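Looking after the gripper on a bench pick-and-place cell

These notes cover the small sorting cell on the packing bench, the one that moves pouches and small boxes between plastic trays. They assume the arm is already bolted down and programmed. Most of the trouble we get comes from four places: the fingers, the gripper cable, the trays, and positions that have drifted a little.

Before you touch anything, stop the program, press the emergency stop, and wait for the arm to settle. Do not reach under a gripper that is holding something. If the fingers are closed on a pouch, take hold of the pouch first, then open them from the pendant at low speed before you press the stop.

Fingers

Wipe the finger faces at the start of each shift with a lint-free cloth and a little isopropyl alcohol. Film packaging leaves a slick coating, and the first sign of it is a pouch that hangs crooked or slides down. Let the faces dry before running. Do not use spray cleaner on the gripper body. It gets into the slides and takes the grease with it.

Check the finger screws every Thursday. They should be snug, with a dab of removable thread locker. If one finger has loosened, the two faces will no longer meet flat. Close them on a strip of paper and pull. The paper should drag evenly along the full length of the finger.
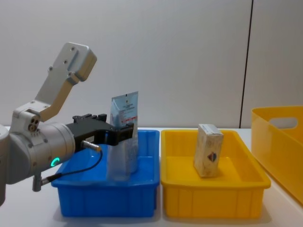

Cable faults cause more stops on this cell than anything mechanical. Most of them are at the connectors, where the wire gets bent the same way on every cycle. Leave enough slack for the wrist to turn fully without tugging. The black cable between the gripper and the underside of the wrist hangs in a loop in front of the blue tray, and a loop like that is fine as long as it clears the tray rim at the lowest pick. Jog the arm down by hand control and look from the side. If the cable touches, turn the loop away from the tray before you think about shortening it. A cable tie pulled tight at the plug will break the wire inside within a few weeks – we lost one in August that way.

Connector rings should be finger tight. Pliers crack the plastic insert. When you unplug one, look for a bent pin and blow out any dust before it goes back.

The ring light on the wrist is worth a glance as you walk past, but check the pendant too. On our setup green means the arm is ready or running, and it says nothing about whether the gripper has a good hold.

Trays

Trays creep. Every pick nudges them a hair, and after nearly 400 cycles ours had moved far enough that the fingers were closing on the corner of the packaging. Put two strips of masking tape on the table along the outside edges of each tray and push the tray back to the tape at every refill. If you want something more permanent, screw down low corner stops. Keep them below the rim so they can't catch the gripper.

Stand pouches up with the stiff part at the top. The arm needs a firm edge to close on, and thin film folds away from the fingers. Boxes should stand square, with room around them for a finger on each side.

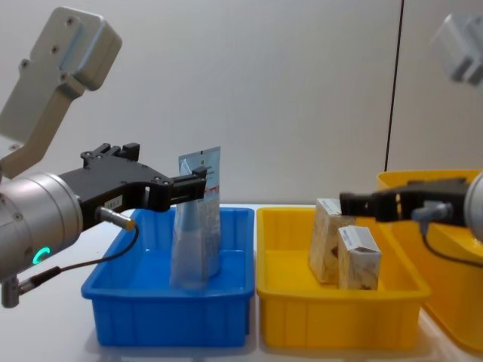
Wipe the table under the trays when you have them off. Grit makes them rock, and a rocking tray shows up as a height error that you can waste a morning on.

Resetting a pick position

Do this after any bump, after changing fingers, and whenever the same item is missed twice in a row.

Move the tray to its tape marks. Put one good item in it. Jog to the saved position at low speed with the fingers open and stop a little above the item. Look from the front and then from the side. Correct sideways first, then height, and save under a new name so the old point is still there if you need it. Run 100 cycles at reduced speed before going back to normal.

Write down the cycle count whenever you clean, tighten or reset. Ours was at 952 when the last fingers went on.

Notes kept by Sérgio Meireles, Nogueira workshop | Contact | Copyright Nogueira | Back to top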